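Plateau rose-beige mat : quelle peinture pour une table de jeu d'enfant ? 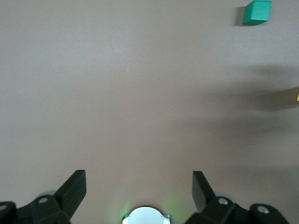 La teinte que je cherche, avec un cube vert posé dans le coin

Reshma Swanepoel
posté le 30/1/21 - 8 réponses masquées

Bonjour à tous, je refais une petite table pour ma nièce, plateau en pin brut, déjà poncé. Je voudrais ce rose-beige très pâle, bien mat, sans traces de rouleau. Essayé un fond de pot acrylique du garage - catastrophe, ça marque dès qu'on pose un verre. Vernis obligatoire par-dessus ou pas ? Et combien de temps avant de pouvoir jouer dessus ? Budget serré. Merci d'avance

Sepp
Vernis oui, sans hésiter. Une acrylique mate toute seule sur un plateau ça tient pas, surtout avec des feutres.
Ce que j'ai fait chez moi en juillet : sous-couche bois (le pin remonte, les nœuds jaunissent sinon), léger égrenage, 2 couches de couleur au rouleau laqueur poils courts, puis vernis incolore mat à l'eau. Bien croiser les passes et pas revenir dessus quand ça commence à tirer, c'est ça qui fait les traces.
Séchage : sec au toucher le soir même mais attends 14 jours avant de poser des trucs lourds. Regarde aussi sur le pot s'il y a la norme jouets EN 71-3, vu que c'est pour une petite.
Pour la teinte fais-toi faire un mélange en magasin, apporte un bout de papier de la bonne couleur, une photo sur le téléphone ça trompe toujour.

Drokergate
+1 pour la sous-couche

zekine3279
Moi j'ai mis de la cire sur la mienne, très joli au début mais ça craint l'eau. Sinon y a l'adhésif, 2 minutes et c'est posé, mais bon les bords se décolent.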